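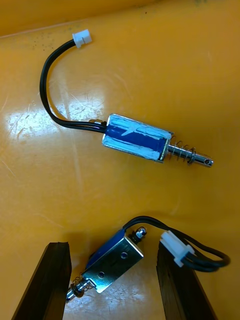 Home Help > Electrical and Small Parts > Answered

Two small push-pull solenoids, how do I tell the voltage and will they do for a cabinet latch?

Asked by Beryl Whiteley, 7 August 2026
Viewed 347 times

I have two of these and would like to use one to hold a cupboard door shut. Metal frame, blue tape around the coil, spring on the plunger, black two-wire lead with a white plug. They came in a mixed box of parts with no paperwork and I can't find a voltage on either one. The cupboard is from 1962 and the door is heavy. I have a 12 volt adapter and a cheap multimeter. Is it safe to just try it? And does it matter which wire is positive?

3 answers

Sun-ja Ham
Polarity first. A plain solenoid with two wires and nothing else inside will pull the same way whichever wire is positive. If you add a diode across the leads, and you should if a transistor or a control board is switching it, then the diode has to go the right way around, stripe to positive.

For the voltage, set the meter to ohms and measure across the two pins in the white plug. Small ones sold as 5 or 6 volt often read just a few ohms. A 12 volt one reads higher. It's a guide only. Start low, 5 volts if you have it, for one second. If the plunger snaps in, stop there. Most of this size are meant for short bursts and get too hot to touch if left on.

The hole near the tip of the plunger is for a pin or a bit of wire, so you can link it to a latch.

Prilent
just try the 12v, worst case you burn one and you've got a spare

Jonura
I wouldn't go straight to 12. Also think about which way you want it to fail. With the spring holding the plunger out and power pulling it in, the door stays locked when the power is off. Fine for a cupboard as long as you can still get at the latch some other way. Don't let the plunger take the weight of the door. Fit a proper sliding bolt and let the solenoid move that.

Comment from Beryl Whiteley
Thank you. Meter says 77 ohms on one, haven't done the other yet. I'll look for a small bolt.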